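Shorts season, and my new love for a green basket

June again, and I have been folding shorts! I know, I know, last year I wrote a whole post about winter coats and promised there would be a matching one for summer, and then I never did it. So I am making up for it now, with orange shorts, beige shorts and the greenest basket you ever saw.
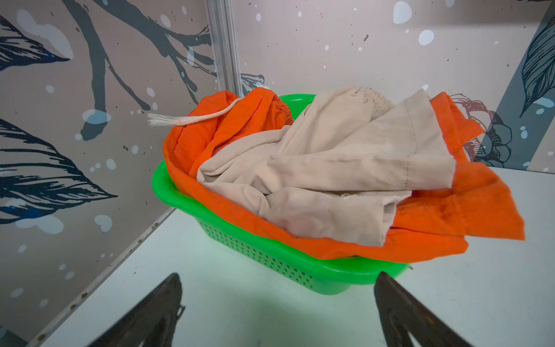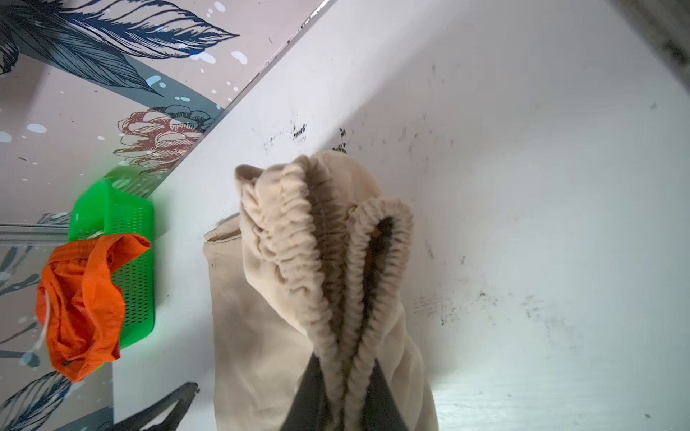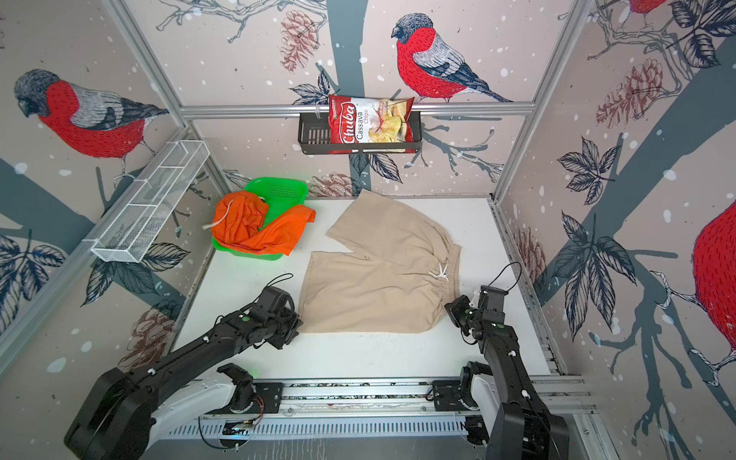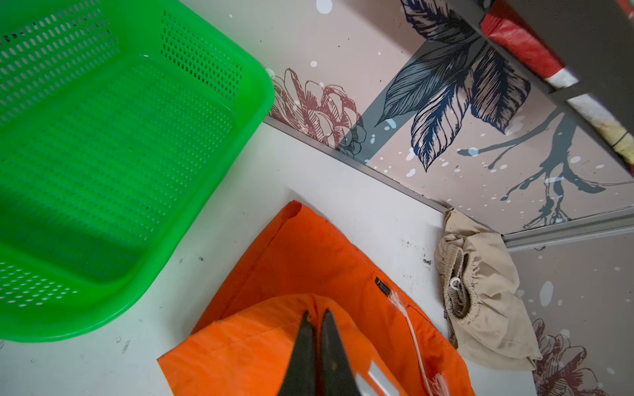 Filed under: Laundry & Folding

Let me begin with the basket, because I am a bit daft about it. It is bright green, properly lime, and it has rows of little holes all over it so the air gets in and the light comes through. I used to put clean clothes in a deep wicker hamper that swallowed everything. You'd be digging for a sock and come up with a jumper from March. A small basket with low sides changed all that for me. You can see what's in it! A few things heaped up and it looks full, so you get on and fold them, and then it's empty, and an empty green basket is a very cheering sight at seven in the morning.

Now, shorts. I used to think shorts were the easy ones. Two short legs and a waist, what could go wrong? Well, the drawstring could. Every pair with a cord has a plan of its own. It gets round the next pair, it dangles over the side of the basket, it disappears into the waistband on one side and comes out a foot long on the other. And the ends fray. The white cord on the orange ones has gone into a proper little tassel and I have grown quite fond of it, although Idun Lunde (my neighbour, and a far tidier person than me) says I ought to dip the ends in clear nail varnish and let them dry overnight. I did that with a pair of pyjama bottoms once and it held up beautifully, so I may get the bottle out this weekend.

Anyway, this is how I do them. Take one pair out and leave the rest where they are. Give it a good shake by the waistband. Lay it flat on the table, waistband to one side and legs to the other, like the beige ones, and pull the cords out so they're lying on top where you can keep an eye on them. Smooth from the waist down towards the hems with your whole hand. Then one leg over the other, tuck in the pointy bit at the crotch so you have something close to a rectangle, and fold in half. Thin cotton will take another fold after that. Thicker ones I leave alone.

The elastic is the bit I always got wrong. A gathered waistband wants to bunch up, and if you try to stretch it flat it just springs back and takes your nice fold with it. Let it bunch! Fold the legs up towards it and tuck the last edge in under the elastic, and it holds the whole bundle together for you. Ebbe Engström left a comment about this on my tea towel post ages ago and I didn't believe a word of it until I tried it. Ebbe, if you're reading, you were right and I'm sorry.

The orange pairs are slower going. They're such a glorious colour, though, I can't be cross with them. On one there's a strip of silvery reflective stuff sewn on, and I never fold straight across a strip like that if I can help it. I had a running jacket years ago that cracked all along the crease. So I start the fold a little higher or lower and keep the shiny part flat. It does make for a slightly lopsided bundle. It goes at the back of the drawer.

And while we're on beige: have a look at it before you put it away. Beige shows everything. That pair has a small orangey-yellow mark up by the gathered elastic, the sort of thing you'd only find if you held it up to the light. My usual go at a mark like that is a dab of washing-up liquid, a bit of a rub with an old toothbrush and twenty minutes' wait before it goes through again. If you have something better for old marks on pale cotton, please tell me, I'm all ears.

Some of you will have spotted the wallpaper. Bullfinches! And big navy leaves, and dusty red flowers, on a pinky background. I think it's gorgeous. Folding in front of a plain wall is a chore, and folding in front of four fat red-breasted birds is nearly a hobby. The cassava chips up in the black wire shelf are a good idea too. A snack within reach has got me through many a pile of bedding.

Esperanza Cuesta wrote in asking whether shorts should be rolled or folded for a suitcase. Rolled, I'd say, if they're thin, with the cord wound round the middle and tucked under itself. I've got 2 pairs to pack myself before we go to Skekness, so I'll try it both ways and let you know which ones come out looking worse.

Next up is swimwear, which I am slightly dreading.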